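4. What changed at the folding tables

4.1 The claim and the count

The case for automating the folding step at Faltmont was made in one sentence, repeated to us by both managers we interviewed: the machine folds, the people check. We take this sentence seriously because the staffing plan was built on it. Our notes from the floor do not support it very well.

Faltmont is a returns and resale warehouse. Clothes come in from online shops, are opened, checked for wear, folded to a standard size and bagged again. Before the change, one worker did all of this for a given garment. After the change the work was split. The Flasilow cell, a pair of arms over a white table, was to do the folding, and the workers (now called "attendants") were to feed it, watch it and handle what it could not. Four cells were running when we began our visits in February.

The supplier's figure for each cell is 200 garments an hour. We do not dispute that a cell can reach this rate with plain T-shirts, laid flat, one size at a time. A returns warehouse does not receive plain T-shirts one size at a time. Over the shifts we sat through, we logged 413 occasions on which an attendant put a hand on a garment after it had been given to the cell and before it was bagged. The cell's own software records a "human assist" only when the attendant presses the assist button. Most of the touches we logged involved no button. A sleeve was pulled straight, a waistband was turned over, a hem was flicked out from under itself, and the cell carried on and recorded a clean fold.

The reported rate of unassisted folds is therefore a rate of folds in which nobody pressed a button. Managers read it as something else, and the weekly targets were set from their reading.

4.2 Denim as a test

Much of the extra handling came with stiff or uneven garments. Denim is a good case because it looks easy. It holds its shape, it does not slide, and in the supplier's own ranking it sits in the "low difficulty" group. The attendants ranked it near the other end. A waistband is several layers thick and the leg below it is not, so a fold line that is right for one is wrong for the other. Belt loops stand away from the edge. Printed areas matter too, since the bagging standard asks for a large print to face up and be readable through the bag, and the cell has no rule for that beyond "front side up". Figure 3 gives a garment of this sort as seen from the arm.
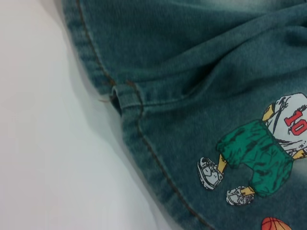 Gumaro Hinojosa

Figure 3. Teal denim garment on the folding surface, wrist camera view. Note the belt loop on the outer edge, the loose thread beside it, and the printed basketball player numbered 10 on the lower part of the garment.

Three things in Figure 3 are ordinary to a person who folds for a living and awkward for the cell. The first is the loop, which bends outward a little and leaves a dark opening beside the cloth. The cell finds edges by contrast with the white table, and a shadow of that kind can be read as part of the edge or as a gap in it. The second is the loose thread. Under the old arrangement a worker would judge it in passing: snip it, leave it, or send the piece to repair. The cell has no category for a thread. The third is the print. Where a figure like this lands on the folded piece depends on which way the cloth is turned before the first fold, and that choice was never written down anywhere, because each worker made it with her hands.

We asked attendants what they would do with a garment like the one in Figure 3. The answers agreed on the result and differed on the method, which we take as a sign of skill. One attendant said she would turn it before the arms came down, "so the little man doesn't get folded in half." Asked whether she would press the assist button for that, she said no, it would take longer than turning it.

4.3 Whose work is the turning?

The vendor's view, put to us by an installation engineer on a call, is that such touches are a passing stage. The software will be trained on more denim, then on more prints, and the attendants' hands will be needed less. This may be so. We have no data from Faltmont that would rule it out, and we would be glad to see the same log taken again after a year. But the claim has been made for other parts of the process too. The Cliron sorting line at the Barajas site was described in the same terms, and the people we spoke to there still keep a table beside it for pieces the line sends round again – a table that appears on no floor plan.

Our concern is with the meantime, which for the people in the job is their working life. The pay grade for attendants at Faltmont is one step below that of the former folders. The reason given is that judgment has moved to the machine. On the evidence of the log, some judgment moved and a good deal of it stayed where it was, at lower pay and under a title that does not mention it. It was also squeezed into a shorter time. A folder could hold a garment for as long as it needed. An attendant has the pause between loading and the arms' first movement, and during that pause she may also be called to the next cell.

There is a real gain to set against this, and several workers raised it before we did. Folding all day is hard on the wrists and shoulders. Two attendants who had been on light duties before the change were back on full shifts, and neither wanted the old tables returned. One of them described the new work as "boring but I can open a jar." A sceptical account that left this out would be as lopsided as the supplier's brochure. What we question is the assumption that relief for the body requires a cut in standing, or that the first proves the second is fair.

4.4 What the managers could see

Both managers used a dashboard showing folds per hour and assists per hour by cell. Neither had a view of what was being folded. On the Monday of our second visit, one cell received almost nothing but children's knitwear and the next received mixed bottoms, including a lot of denim. The second cell came out slower, and the attendant was spoken to about it. When we showed the manager our log, he accepted the point at once and said that he had no field to enter it in. The attendant's version was shorter: she had told him the same thing that morning.

We do not read this as bad faith. The dashboard was bought with the cells, and it counts what the cells can sense. Still, the effect is that knowledge about cloth, once the main thing a folder was valued for, now reaches management only as an excuse for a low number. Several attendants had stopped offering it. Two had begun to press the assist button for every denim piece, needed or not, so that the record would show something. This raised the assist rate for the site by roughly a third over the following weeks and was reported upward as a fault in the camera lighting.

The next section turns to how the assist button came to be designed as it was, and to the training sessions in which attendants were told when they should press it.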